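A Consulate Is More Than a Phone Number

February 3, 2018

The foreign ministry of Tisent plans to close two consulates in June, the one in Tendano and the one in Arruda. Citizens who live in those cities or pass through them will be asked to use an app and a telephone line run by a contractor, Plarmont. The ministry calls this a change in how the service is delivered. I think it is a cut in the service, and parliament should treat it as one.

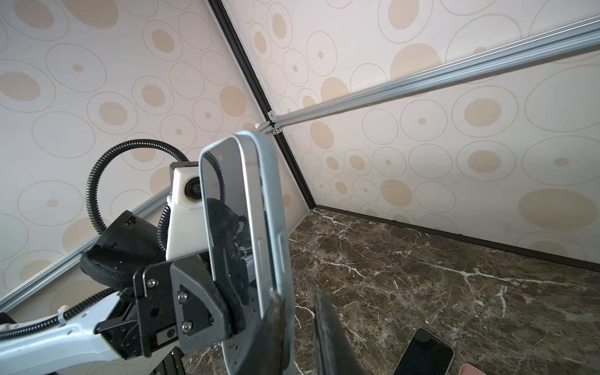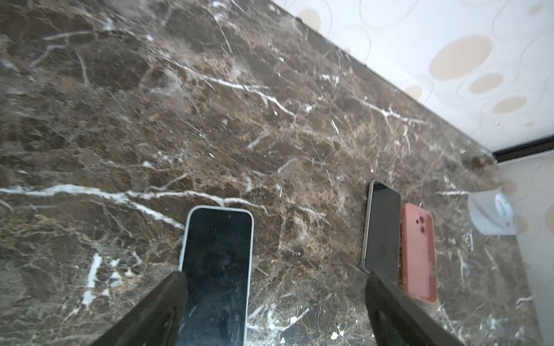
For many travelers, a smartphone is already the first way to reach a consulate.

The case for closing is easy to understand. Most of what a consulate does on an ordinary day is paperwork. People renew passports, register births, get a signature witnessed, or ask what they need to bring home a dog. Much of that can be done from a kitchen table. The ministry is right that a person should not have to take a day off work and ride a bus across the country to hand over a form. I have no quarrel with the app. If it works, it should be offered everywhere, including in cities where a consulate stays open.

My quarrel is with the idea that the paperwork is the job. Consular officers exist for the bad days, and the bad days can't be handled from a call center.

Take an arrest. Under the Vienna Convention on Consular Relations, a foreign national who is detained has to be told, without delay, of the right to have his consulate informed. The consulate has the right to visit him. Those are two separate things, and the second is the one that matters most in practice. A visit tells the family whether the prisoner is eating, whether he has seen a lawyer, and whether he has been asked to sign something he can't read. It also tells the police station that someone is paying attention. The person doing the visiting needs accreditation, a working knowledge of the local language, and in most places some standing with the people at the front desk.

A telephone agent has none of these. He can take down a case number and pass it on. Under the June plan, a case from Arruda would be passed to the embassy in the capital, and an officer would be sent if the embassy decided that the case called for it. The ministry's own planning note sets a target of three working days for that first visit. Anyone who has followed detention cases knows how much can happen in that time. The first interview has usually taken place by then. Statements have been given. A man who did not understand the charge on Monday may have agreed to it before his own government has found the address of the jail.

The same goes for deaths and serious accidents, which are far more common than arrests and get far less attention. When someone dies abroad, a family at home needs a hospital record, a local death certificate, permission to move the body, and somebody who knows which office closes early. The Arruda consulate has done this work for years. It is a port, there are always crews coming through, and the staff know the harbor authority and the undertakers. That knowledge is not written down in any system that could be handed to a contractor.

The ministry has offered a figure of five posts saved. I accept the figure. What I don't accept is that the saving is as large as it looks. Plarmont has to be paid. The embassy will have to send its people on the road, with hotels and drivers, and those people will be away from their desks while they travel. None of that appears in the estimate given to members, or at least none of it appears in the part that has been made public.

There is a wider cost too. A consulate is often the only part of a government that a foreign city ever sees. Its staff go to the dull receptions, sit in on the trade meetings, and hear early when a law is about to change or a mood is turning. Governments tend to notice the value of this after it has gone. Reopening a consulate requires the consent of the host country, and the host country may want something in return. Tendano in particular was not a simple post to get. I would not count on getting it back.

Some people will say that travelers should look after themselves, and that buying a ticket is a choice. I have some sympathy with this. There are citizens who ring a consulate over a missed flight or a rude hotel clerk, and they should be told politely to sort it out. But a large share of the people helped in Tendano are residents. They work there, pay taxes in one country or both, and have children in local schools. They are not on vacation. When something goes wrong they can't just fly home.

There is a fair compromise available. Keep both offices, make them smaller, and move the routine forms to the app as planned. Three staff could cover Tendano if the passport counter closed. Arruda could manage with fewer, as long as one of them was a career officer with full accreditation and a budget for travel — an honorary consul would not do, because a part-time businessman can't be asked to spend his night at a police station. That plan would save less money than the ministry wants. It would also keep the visits.

If the ministry still prefers to close the offices, it should publish the contract with Plarmont before the vote. Members should be able to read what the company is required to do when the caller is in a cell, and who answers for it when the visit comes late.

More in Opinion
Why trade envoys should report to parliament
The slow death of the diplomatic note
Visa fees are a foreign policy, so debate them as one
Who pays when a citizen is flown home?

Contact the opinion desk | Copyright 2018. All rights reserved. | Back to top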